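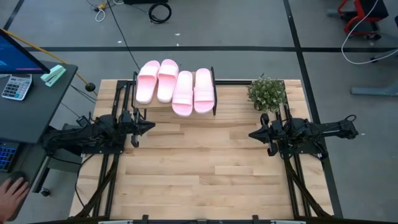
4.2 Gathering the Shoe Rack Demonstrations

Of all the household tasks in the Hanetti collection, tidying slides onto a rack was the one we expected to finish quickly, and it ended up taking most of October. We would like to spend a little time on how the examples were gathered, as many of the choices that shaped the final policy were made at the table and have left only faint traces in the training code.

The Drimolstead station has two arms mounted at opposite ends of a wooden worktable, each with a parallel gripper, and they reach toward one another across the open part of the top. The rack stands toward the back on the left, which leaves the middle of the table free for the slides to be laid out. We chose slides over laced shoes for the first round. They have a thick sole and one broad strap, so there are only a few sensible ways to take hold of one, and a new operator can usually find a workable grasp within the first afternoon.

An episode begins with both grippers open and ends when the operator judges that the slides are back on the rack in pairs and calls out the end of the attempt. We allowed 180 seconds for each attempt. Anything longer was stopped and set aside, though we kept the recordings, and we come back to them in Section 5. In total 17 operators took part, most of them with no earlier experience of moving two arms at once, and each was asked to complete 100 practice attempts before any of their work was counted. That is a generous amount of practice, we know. Our earlier effort at Sidthorpe had asked for far less, and we spent a long and rather gloomy winter trying to teach a policy from motions that wandered about before settling on a grasp.

The part of the task that deserves the most patience is the turned-over slide. When one is lying on its strap, the sole faces up, the strap makes a small arch against the tabletop, and the end with the strap sits a little higher than the toe. Operators came up with two ways of dealing with it. Some pinched the side wall near the toe and rolled the slide over in one sweep of the wrist, while others slipped one finger of the gripper into the arch, lifted, and let the second arm take the sole in the air. Both are perfectly good, and we did not ask anyone to give up the one they liked.

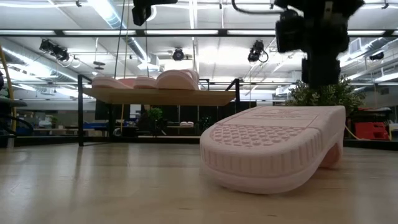 We did ask, however, that an operator stay with the same way for a whole block of attempts. Yamila Zúñiga, who looked after the labels, had noticed in the early batches that people who switched back and forth tended to pause halfway, with one gripper hovering over the slide while they made up their minds. A policy trained on those batches learned the pause very faithfully. It would hang there, sometimes until the time ran out, and it was oddly hard to be cross with it. Once the blocks were held steady, and the longest pauses trimmed, the hovering became much rarer.

Starting positions were changed by hand between attempts. The person at the station turned the slides to new angles, set some of them sole up, and now and then left a few already on the rack - a half-finished state that the policy needs to recognize, and one that is easy to forget when every recording starts from the same tidy layout. Figure 3 gives a close view of such a state, with pink footwear on the raised shelf and a single slide upside down on the tabletop. We left the surroundings as they were. The plant at the back of the table stayed in place, and so did the room beyond it.

After review, 2889 episodes were kept. Attempts were dropped if a slide fell from the table, if the two grippers touched hard enough to shift their grasp, or if the final pair was placed with the toes pointing opposite ways. The last of these rules caused some friendly argument among us, and we settled it by storing the mismatched placements under their own label, where the Arancibia baseline could use them as examples of a task almost done. The label list was frozen on 2022-12-26, and all results in the next section use that version.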